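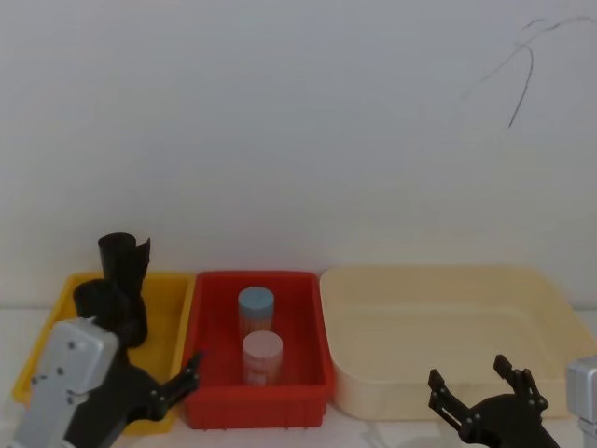
Three trays on the white table, two small pots in the middle one.

10 February 2018

Right, glaze notes before I forget the lot. The Tamerton clear is behaving itself on the white clay and sulking on the red, same as it did in September, so I went back through the old pages and found I'd written "try it thinner" and then never tried it thinner. Well done me.

So I tried it thinner! Mixed up 300 g dry from the new bag, sieved it twice, and let it down until it ran off the stick like single cream (the old batch was closer to custard, I'd say). One dip, a count of three, shake, and stand it on the batts. The red test tiles went in on the middle shelf with the Samonte blue next to them, and I kept the Onier white well away from everything because I still haven't forgiven it for the mess on the bottom shelf.

Fired it on the slow programme, up at 71 an hour for the first bit and then whatever the controller fancied. I meant to write down the top reading and went off to make tea instead, so if anyone was up there and saw it, pencil it in the margin please.

Opened the kiln at about 103 on the dial, which is a bit warm for my liking but I was impatient. Red tiles: much better. Still a few pinholes on the thick edges, mostly where my thumb was, and a milky patch on tile B that might be the clay and might be me not stirring. The blue has gone lovely and dark where it pools – more like ink than I expected – and I want it on the inside of a big bowl as soon as I've thrown one worth glazing.

Things to sort out:
The 80 mesh sieve has a split near the rim. I've taped it, but it won't last.
Bucket labels are coming off again. Wax crayon on the lid works better than tape.
Need more alumina wash for the shelves, the Nilus stuff if they still do it.
Tile B again, stirred properly this time, with a second one dipped twice for comparison.

Also had a go at that iron slip under the clear, just a brushed stripe on two offcuts. One came out a nice toffee brown and the other went nearly black, and I can't for the life of me remember which one had the extra coat. Scratch a mark on the back next time, before brushing. The offcuts are on the windowsill with the tiles if you want a look.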